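Jalmont packing staff ask what the grippers leave for them

Workers at the Jalmont meal-kit plant spent part of April training the machines that management says will not replace them. Several of them would like that in writing.

The company has moved 17 people off the packing line and onto what it calls the demonstration bench, where they pick up, turn and set down food containers using hand-held grippers. The recordings go to Likberg, the supplier that is building the plant's automated packing cell. Likberg has asked for 2,000 recordings before it installs anything.

Operations manager Annelore Rothe said the cell would take over "the dull end of the job" and that no positions would be cut this year. Asked about next year, she said it was too early to talk about staffing. 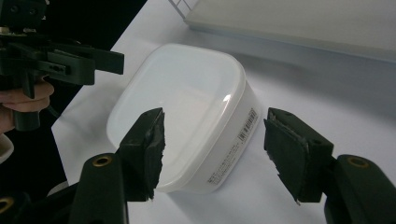
Shuzhen Fang has packed at Jalmont for nine years and now works the bench from 6 a.m. She said the work is easier on her back and harder on her patience. On the line she could fill 900 containers in a shift. At the bench, a good day is 200 recordings, and a fumbled lid means starting that one over.

"They tell us we're the experts now," Fang said. "The pay slip still says packer."

Rothe confirmed that bench workers are paid the packing rate. A higher grade is "under review," she said, but she gave no date for a decision.

Likberg's project lead, Deming Ye, said experienced packers make better recordings than his own engineers do. He would not say how fast the finished cell is expected to run, or how many people it would need beside it. An earlier Likberg system at the Quaye warehouse was promoted in much the same terms, and the company declined to provide staffing numbers from before and after that installation.

Shift representative Ruoxi Feng has asked for two things: a written guarantee on jobs and a say in who owns the recordings. Management has agreed to discuss the first. The second, Feng said, got a blank look.

The cell is due to be tested on one line this fall.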